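Vorkel Mill open day

We got to Vorkel a little after ten on Saturday, by which time the lower car park was full and we were sent up to the field. Entry was free, with a box for donations by the gate. The mill has been split into small units since the weaving stopped, but the ground floor still belongs to Lungu, who make wool blankets on 14 old looms.

Two of the looms were running. The noise is hard to describe and they hand out ear plugs at the door — take them. Our guide, Ihor Horobets, worked in the dyehouse for years and knew every pipe in the building. He told us the firm sells 4,000 blankets a year, mostly to hotels.

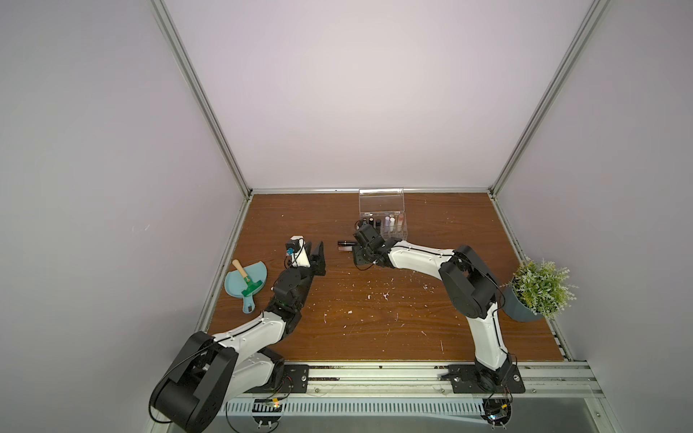

Can you buy blankets on the day? The shop by the weighing room sells seconds at 46 pounds each, cards accepted, and the small faults are marked with a red thread.

After the looms we went down to the wheel pit. The wheel itself went for scrap long ago, but the stone channel is intact and the river still runs through it. Mind the steps, they are steep and there is only a rail on one side. Groups are kept small down there, so we queued for a while.

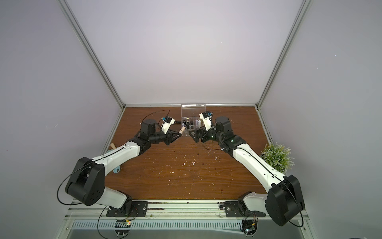

The café is in the old boiler house, run by Sendier, and does soup, rolls and a decent fruit cake. We walked back along the Clusik path, 200 yards of mud after the rain, and came out by the bus stop. The next open day is in November, when they hope to have the dyehouse open as well.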